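Shared Kitchen, Rallia Building: Proposed Charge for Refreshments
Posted by Heidrun Riedl, Tue 11 January

Members are asked to comment on the proposal that the refreshments fund be replaced by a fixed charge of 12 euros per tenant per month. The fund closed December with a shortfall of 100 euros. Tea, coffee and biscuits would continue to be supplied by Bakker.
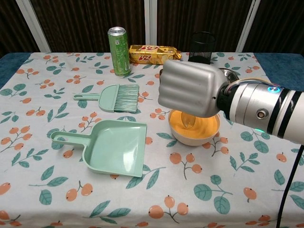 Riet Verbruggen: I cannot support a fixed charge. Several tenants attend on one day a week and bring their own food. A payment per item would be fairer.

Heidrun Riedl: Payment per item was in force until last year and was not observed. The shortfall then was 500 euros.

druster_2: Our office would accept the charge, provided that part-time tenants pay half.

Riet Verbruggen: Half remains too much for those who take nothing. I ask that my objection be recorded.

Heidrun Riedl: It is recorded. The half rate will be put to the vote as a separate item - replies are required within 14 days.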